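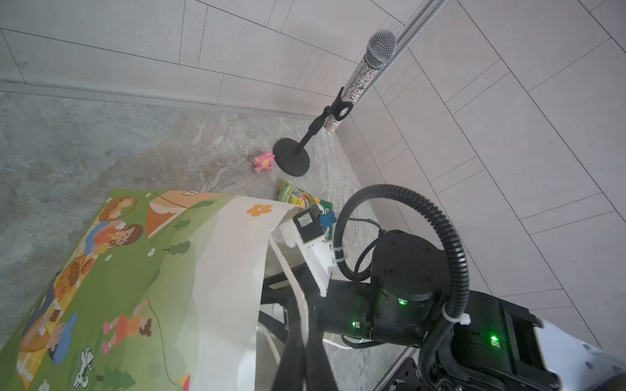 The first thing to wear out when a workplace puts in arms is the patience of the people who stand next to them. I have been through two of these installations now, one at Stosham and one at Softić, and both times the sales talk was about speed and the trouble was about cables, floors and where to put your coffee. So these are shop tips, collected from people who have to share a bench with the things. Start with the cables. A thick corrugated conduit looping over a joint wants a good wide arc and a zip tie that holds it to the arm, and white ties on black conduit are easy to check from a few steps back. Look at the ties at the start of the shift. Jasmina Delić does hers at 6 a.m. with a flashlight and says it takes less time than arguing over whose job it is.

Tie slack, then tighten. Move the joint through its full travel by hand, power off, before you pull the tie snug. A tie that looks neat with the arm parked can pinch once the arm stretches out. Snip the tail flush. A tail cut at an angle will open up your knuckles.

Green lights are not a safety device. People see a green light and lean in. All it tells you is whatever the manual says it tells you, and at Stosham the manual was in a drawer in another building. Print the page about the lights, put it in a plastic sleeve and hang it where the operator stands.

Bags are worse than boxes. Every demonstration I have sat through used a nice stiff carton. Film bags slide, crumple, trap air and change shape each time you touch them. If your line packs anything soft, bring your own product to the demonstration, including the ugly ones from the bottom of the bin, and ask to see 40 picks in a row with no one helping. Bujar Trajkovski asked for that at Softić and the room went very quiet. 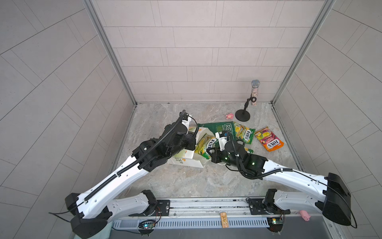 Write down the helping, too. When a person reaches in to straighten a packet, that is labor, and it will not show up in anybody's report unless you put it there. Vlasta Ivanov kept a tally on masking tape stuck to her bench in September and got to 37 before lunch. Her supervisor had been told the station ran by itself. The tape went to the next meeting and she got her second person back – for a while, anyway.

Keep the floor plain. Loose wrappers and flattened cartons slide underfoot. Sweep before you start and again at the break, with a soft brush, and never while the arms are live. For sticky spots on stone or tile, warm water and a drop of dish soap will do. We were sold a drum of Cletance for this and I couldn't tell the difference.

Wipe gripper fingers with a dry cotton cloth first. If that doesn't shift the grime, check the maker's sheet before you reach for alcohol, which can dull or crack some plastics.
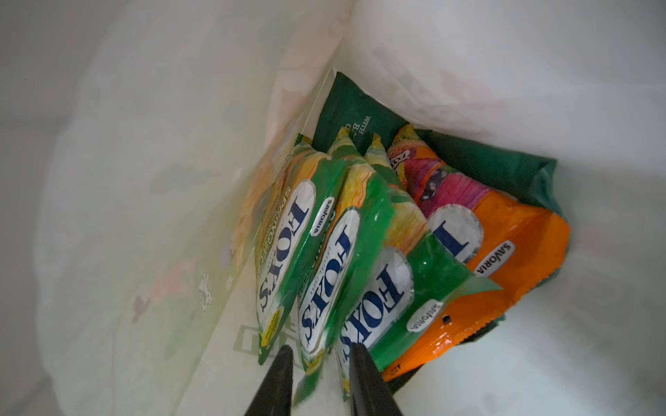 Shop & Bench Notes, page 37

Open the bag before you blame the machine. A sack that stands open on its own saves a lot of fumbling, for hands or for grippers. Roll the rim outward once to make a cuff. Dragica Stan sets hers inside a bucket with the cuff over the edge, and it stays put.

Ask what happens to the slow jobs. The arms get the part of the work that is easy to describe, and you keep the jams, the torn film and the cleaning. That may suit you. It should still be on your job sheet and in your pay, and the time to bring it up is before the bolts go into the floor.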